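**Ticket 1214 - label printer in the back office drops off the network**

Hi Danai, me again! The Sekico printer has gone missing from the list on both computers, same as in November.

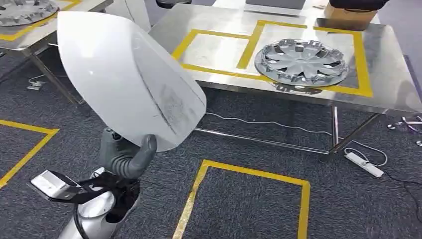
It comes back if I pull the plug and wait a minute, then it's fine for an hour or so and gone again. I've tried a new cable, the other wall jack, and (don't laugh) the old driver disc. No change with any of them.

**Update, 10:40 am** - Did what you asked and printed the settings page. The address ends in 50, and so does the one on Domingo's new laptop!! Does that matter? He says he typed it in by hand when Pruno wouldn't load for him.

**Update, 1:15 pm** - OK, so I set his laptop back to automatic and restarted the Fluklow box. He got a new address and the printer showed up right away. I sent the whole Espinoza batch, over 220 labels, and it ran straight through with no dropouts.

**Update, 4:30 pm** - Still up. One leftover thing: the clock on the printer thinks it's 1939, so the date on every label is wrong. I can't find the menu for it - is it under System or somewhere else? Please keep this open until I hear back on that.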